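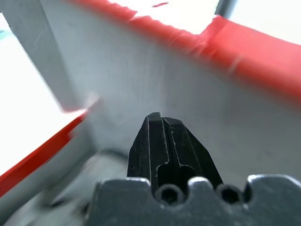 Storage & Tidying > Shoes

Keep shoeboxes or bin them?

Orton
I have 27 pairs and the red box for my trainers is splitting along the rim. Is tape enough, or should I buy plastic boxes? Posted Apr 14, 2026

Barbier
Tape is fine. Fold it over the rim and press it down inside. Low trainers go in a shoebox easily, but walking boots need a deeper one.

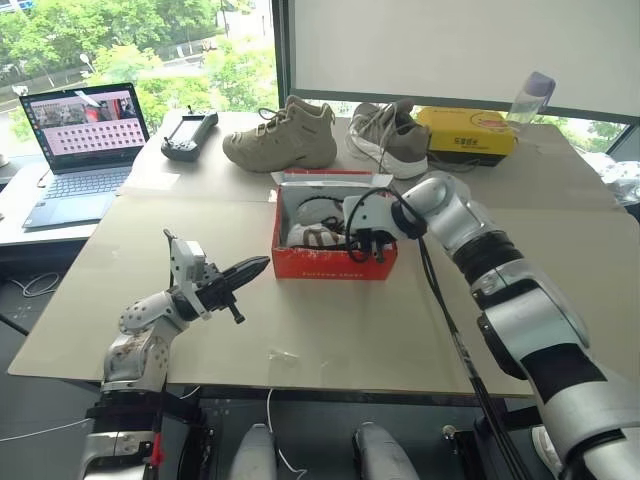 Hisov: disagree about the tape, mine peeled by February. I paid 40 quid for plastic ones. Leave the lids ajar for a day.

Irklow
just bin them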